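Do People Wash the Bag?
Melati Wijaya and Ákos Barta
Term project, final report, 02/03/2024

Our question was simple. Shoppers at Nastari, the grocery store next to campus, bring their own cloth bags and feel good about it. We wanted to know if they ever wash them. We handed out 100 survey cards in November and got most of them back, one with a coffee ring and a phone number.
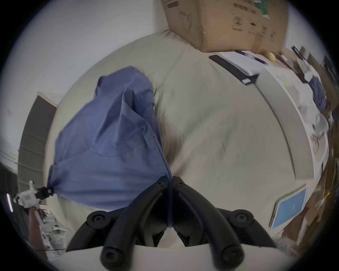 Washing habits turned out to be a touchy subject. Most people said "sometimes," a word that covers a lot of ground. Wrinkles are no help as evidence — a soft blue bag bunched up in folds may be filthy or fresh from the dryer. We had planned to rate bags by looks on a scale of 1 to 4 and dropped the idea after two days of arguing.

The clearest result was about meat. People who carried raw chicken were no more likely to wash than people who carried crackers. Ákos has stopped eating at potlucks.

With more time we would ask at Marras too, where the shoppers are older and, we suspect, less willing to lie to us.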